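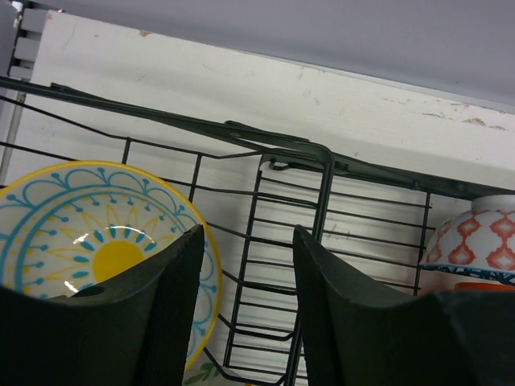
Watching and streaming on Jesis: your questions

Last updated 2 November 2025

Jesis changed how its live channels are sorted in May, and we've had a pile of messages about it ever since. We're a viewers' and streamers' site, we don't work for Jesis, and we don't get paid to be nice about it. Answers are by Malachy Daly and Sinéad Kavanagh unless it says otherwise.

What are "Circles"?

Groups of channels that agree to be listed together. When one goes offline, viewers are passed along to another in the same Circle. Jesis calls this a way to find your people. We'd call it a way to keep the viewer numbers up between streams, but it can be useful if you're small.

Do I have to join one?

No. The button on your dashboard says "Finish setting up your channel", which makes it look compulsory. You can ignore it and your channel will carry on working.

Will it get me more viewers?

Possibly. Jesis says members see growth, but it hasn't said what it counts as a view. If someone is passed to your channel, has the tab muted and leaves after a few seconds, is that a viewer? We've asked twice and had the same pasted reply both times.

Mervin Girard, who streams pottery from Stindton, kept his own notes for 6 weeks after joining. He was sent 336 visitors. He got 3 new regulars in chat. He's happy with that, and perhaps you would be too. It isn't what the sign-up page leads you to expect.

How big can a Circle get?

The limit is 600 channels. In a group that size it's hard to see how anybody near the bottom of the list gets passed along to at all. Jesis says the order is "balanced". It doesn't say by what.

Can I choose who my viewers are sent to?

Only if you run the Circle. Ordinary members can block a channel, and blocked channels are skipped. There's no way to set a favourite. This was promised at launch and the line has since gone from the help pages.

Who decides what a Circle is about?

Whoever started it. Some are strict and some will take anyone. The Sostisthorpe sewing Circle asks to see one past stream before letting you in, and we think that's fair enough. Be more careful with the ones called things like "Chill Makers". We looked through a few and couldn't work out what was being made.

I was asked to pay to join. Is that allowed?

The rules say running a Circle must be free "at the point of joining". Read that as you like. We know of people being asked for a monthly tip afterwards. Our advice is to say no and leave. If they threaten to report your channel, keep the messages.

What happens to my chat history if I leave?

Your own chat stays with you. Anything said in the shared chat stays with the Circle, and the person running it can read it back. Jesis told Donal Hanrahan that it's deleted "in due course" if the Circle closes. No length of time was given.

Is the Ó Dálaigh overlay safe to use?

It's a free add-on that shows which Circle channel is up next. (Answered by Sinéad Heffernan, who uses it.) It does what it says and I've had no bother with it. It does ask for permission to post in your chat, and I can't see why it would need that. I turned it off and the overlay still worked.

Can I get the old category pages back?

Sort of. Go to Browse, then Filters, then untick "Group by Circle". You'll have to do it again each time you log in. Jesis says this is a known fault. It's been a known fault since the spring.

My question isn't answered

Use the contact form and tell us which device you're on. Please don't send your stream key, to us or to anyone claiming to be from Jesis support.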